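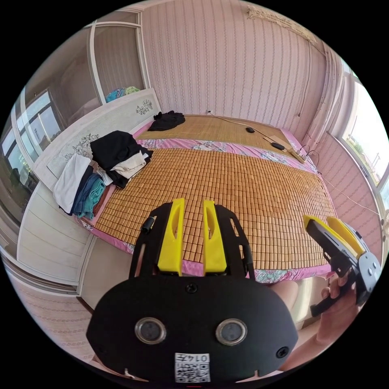

Section 3. Living With Your Tile Mat: Folding Laundry on the Bed

Many of our customers write to say that, once the bamboo tile mat is down for the summer, the bed becomes the best folding table in the home. We are very glad to hear it! The tiles give you a firm, level surface, and a shirt smooths out on them much more nicely than it does on a soft quilt. There are a few small habits that will keep both your clothes and your Wovex mat in good shape, and we have gathered them in this section.

Before you begin

1. Check that the mat lies flat over your bottom sheet. A little of the sheet showing along the sides is fine, and if it has a pretty border, so much the better.

2. Run your palm slowly over the tiles, going with the rows and then across them. If a tile feels rough or has lifted, turn to Section 5 before you lay anything delicate on it.

3. Move chargers, power strips and computer mice off the part of the mat you plan to use.

CAUTION: Do not leave a power strip switched on underneath clothing or fabric. Cords also like to work their way between the tiles, so lift them clear instead of pulling them sideways.

4. Put the clothes you have already folded to one side of the bed, with the heavier things at the bottom.

Folding a large piece

Start with the biggest item while you still have all that lovely room. Dark cloth is a good one to learn on, as lint and creases are easy to spot against the tan tiles.

1. Lay the cloth on the mat and open it out fully. It may land on a slant, and you can straighten it once it is open.

2. Take hold of one corner and lift it up before you bring it across.

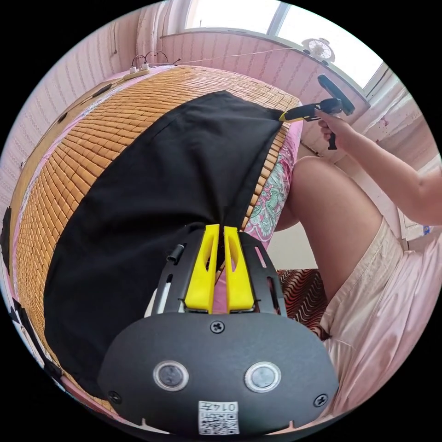
3. Keep the near edge still while the far corner travels over. Dragging the whole cloth along the mat is what causes snags, especially with knits - a loose thread will find the one gap between tiles that suits it.

4. Set the corner down, smooth from the fold outward, and repeat from the other side.

NOTE: If the cloth is wider than the mat, let the extra hang over the front of the bed until you are ready for it.
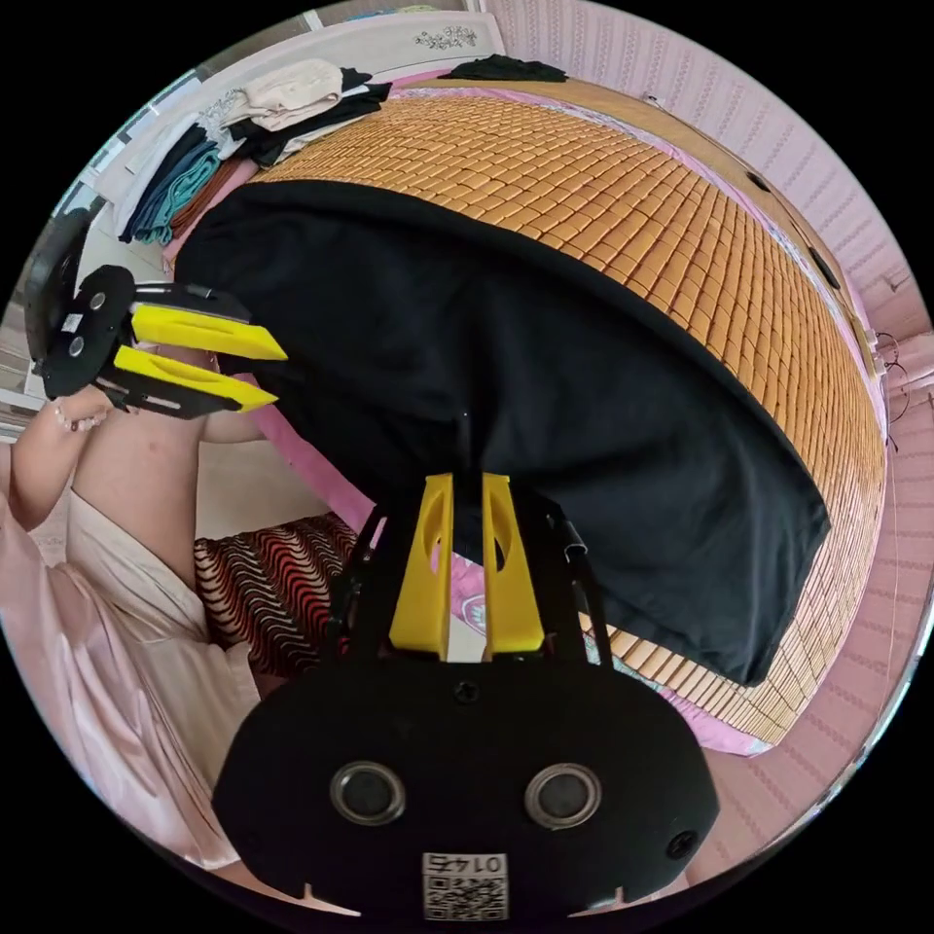

5. Bring up any hanging part last, and lay it over the folded portion in one easy motion. Satin and other slippery fabrics may need a second try, so please be patient with them.

When you are finished

Shake out the mat, wipe it with a barely damp cloth and let it air for 2 hours before making the bed. Our product adviser, Bình Võ, likes to do this in the morning with the window open, and we think it is a fine routine for July. Storage is covered in Section 4.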